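Home | Boards | Mats | Care | Find Us

Forkora White Tabletop Board

A flat white surface you can put down on any table and just get to work! 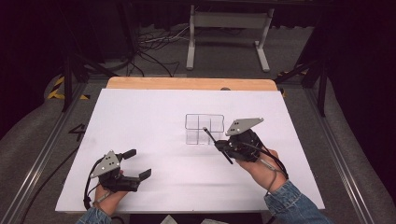
The white board on a wooden table, with a clear plastic container and a thin black rod.

We started making these because our own kitchen table was getting ruined by hobby glue (and beet juice, but that's another story). The Forkora board is the one I reach for every single day - model kits, bead sorting, pie dough, seed trays in April, you name it. Small dark parts show up beautifully against the white, and I love how quickly it cleans up with a damp cloth and a drop of dish soap.

It comes in 2 sizes, Nandow and the larger Metetico. The Metetico weighs a bit more and stays put when you lean on it. Both have 8 rubber feet underneath, and they peel off if you like the board dead flat. Please don't cut straight on it with a fresh blade - use a mat on top.

Our latest batch is 400 boards, finished at the Fuentealba workshop by Czesław Pawłowska, and the edges are the smoothest yet. Spare feet come in bags of 20.

Contact Forkora | Copyright Forkora | Back to top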